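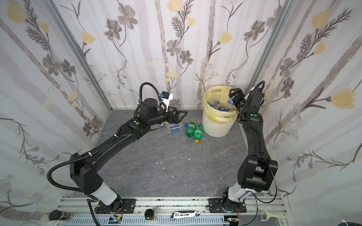 Fig. 1. Lined wastebasket with crushed plastic bottles.

Housekeeping Practice, Unit 8: Sorting Plastics at the Bin
Gernora Training Center, Grendville
October 17, 2022

Most household plastic reaches the bin in two forms, drink bottles and rigid food containers. Grendville takes both, but they don't pack the same way. Bottles can be crushed flat. A rigid container holds its shape and takes up the same space full or empty, so it goes in last or gets its own bag.

Before the bin, lay the items out on the counter and check each one. Empty it, rinse it if it held food, and look for the resin code, usually molded into the base.

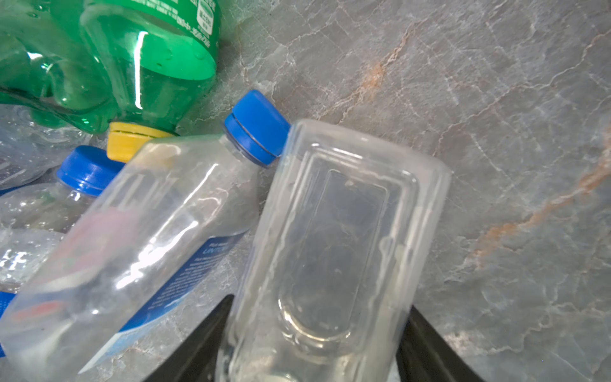

Caps stay on. A loose cap is too small for the sorting line - it drops through the screens and ends up as trash. Squeeze the air out first, then screw the cap back down. Labels can stay on too.

Fold the liner over the rim of the basket before you start. Tie it off when it is three-quarters full.

For next time: read the Baert handout, page 56, and bring one clean bottle and one clean container with a lid.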